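Budget du deuxième poste : ce que j'achète, ce que je repousse

J'avais promis de publier les chiffres quand ils seraient à peu près stables. Ils le sont, sauf une ligne. Pour ceux qui arrivent maintenant : je monte chez moi un petit poste à deux bras pour travailler sur le pliage de tissu, carrés de coton, torchons, plus tard peut-être des manches. Le premier poste existe et tourne. Le deuxième doit être prêt en août, parce qu'Ysaline Langlois veut s'y mettre aussi et qu'à deux sur la même table on passe la soirée à attendre son tour.

Le premier poste, je l'ai acheté n'importe comment. Une commande de servos, puis une autre quand j'ai vu qu'il m'en manquait, puis une troisième pour les câbles. Trois fois les frais de port et trois délais différents. Cette fois j'ai fait un tableau avant de sortir la carte bancaire, avec une colonne « déjà en stock », une colonne « à acheter maintenant » et une colonne « peut attendre ».

Les servos sont la grosse ligne. Mivudov les vend à l'unité ou par lot, et le lot revient nettement moins cher. J'arrive à 285 euros pour équiper les deux bras, avec des pièces de rechange. J'ai compté large sur les rechanges. Sur le premier poste, j'ai grillé un servo de poignet dès le premier mois en laissant la pince forcer contre la table, et le remplaçant a mis 17 jours à arriver. Pendant ce temps le bras est resté démonté sur une étagère. Un servo d'avance dans un tiroir coûte moins cher que ça, au moins en patience.

L'impression ne coûte presque rien si on a déjà la machine. Je garde les mêmes fichiers et le même filament bleu, il m'en reste une bobine entamée et j'en rachète une. Les doigts de la pince s'usent, donc j'en imprime toujours d'avance. Ysaline voudrait des doigts plus souples pour le deuxième poste. Je ne suis pas contre, mais le filament souple bouche ma buse une fois sur deux et je ne vais pas changer d'extrudeur pour ça cette année.

La table : un plateau blanc, comme le premier. J'ai hésité avec un plateau gris mat, qui marque moins. Le blanc se salit vite, mais les réglages de caméra que j'ai faits jusqu'ici sont calés dessus et je n'ai pas envie de tout reprendre. Carré fait la découpe aux dimensions voulues, il faut seulement passer chercher le plateau soi-même.

Côté tissu, je reste sur des carrés gris à fines rayures blanches. Les rayures sont pratiques pour juger à l'œil si un pli est parti de travers. J'en rachète un coupon entier, que je découpe moi-même – mal, les bords ne sont jamais tout à fait droits, mais ça ne me gêne pas pour l'instant.

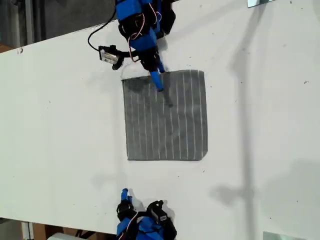 Faut-il acheter les deux bras en même temps, ou commencer par un seul ?

Pour du tissu, les deux d'un coup. Avec un seul bras on apprend à pousser et à tirer un coin, pas à tenir un bord pendant qu'on rabat l'autre, et on finit par commander le second quelques semaines plus tard au prix fort. Si le budget ne suit pas, je préfère attendre et tout prendre ensemble. Pour déplacer des cubes ou ranger des pièces dans un bac, en revanche, un bras suffit largement et le reste de l'argent ira mieux dans une bonne alimentation.

L'alimentation, justement. C'est la ligne que j'avais sous-estimée la première fois. J'avais pris un bloc trop juste, et dès que les deux bras forçaient ensemble la tension tombait et tout redémarrait. J'ai perdu des soirées à chercher une erreur dans le code. Cette fois je prends un bloc Flaltedus par bras, séparés, avec chacun son interrupteur. On peut discuter de la marque, mais pas de la marge : prenez au-dessus de ce que dit le calcul.

Pour les caméras, j'en prévois une par poste, plus le support. Celle que j'ai déjà me convient. J'ai failli ajouter une caméra de profondeur, j'ai même gardé l'onglet ouvert pendant deux semaines. Elle aurait fait monter la facture d'un tiers pour un besoin que je n'arrive pas à écrire en une phrase, donc elle est passée dans la colonne « peut attendre ».

La ligne qui n'est pas stable, c'est l'ordinateur. Aujourd'hui une seule machine pilote le poste et enregistre. Est-ce qu'elle tiendra avec deux postes en parallèle ? J'ai fait un essai en branchant une deuxième caméra et en enregistrant les deux flux, ça passait, mais sans bouger les bras. Ysaline pense apporter son portable, ce qui règlerait la question sans rien dépenser. On verra à l'usage.

Total du tableau, sans ordinateur : 684 euros, port compris. J'ai ajouté une réserve de quelque 5 % pour la visserie, les connecteurs et ce que j'aurai oublié. La dernière fois c'étaient les serre-joints. J'avais deux bras montés, testés, et rien pour les fixer au bord de la table.

Quelques points que j'ai notés pour moi et qui serviront peut-être à quelqu'un d'autre.

Commander les câbles de servo plus longs que prévu. Sur un bras qui se tend vers le milieu de la table, un câble trop court tire sur le connecteur et finit par sortir. Trop long, on fait une boucle et c'est réglé.

Demander le délai avant de payer. Mivudov affiche du stock qu'il n'a pas toujours. J'écris désormais un message avant chaque commande, ils répondent dans la journée.

Garder les factures au même endroit. J'ai voulu faire jouer la garantie sur le servo grillé et j'ai mis plus de temps à retrouver le papier qu'à démonter la pièce. De toute façon la garantie ne couvrait pas.

Pour l'organisation, tout sera livré à Curkport, chez Ysaline, qui a un garage et quelqu'un pour réceptionner les colis dans la journée. On montera là-bas puis on transportera le poste fini dans mon bureau. Je ne suis pas sûr que ce soit le plus malin, vu que le plateau passe tout juste dans le coffre. L'autre option serait de laisser le deuxième poste dans le garage, mais la lumière y change beaucoup entre 14 h et le soir, et il faudrait acheter deux lampes et de quoi masquer la fenêtre. Je les ai chiffrées à part, elles ne sont pas dans le total.

Prochaine étape, la commande des servos, la semaine où je reçois la confirmation du stock. Le plateau et le filament peuvent suivre sans urgence. Si quelqu'un a déjà fait tourner deux postes sur une seule machine, je suis preneur de retours en commentaire, surtout sur les ports USB.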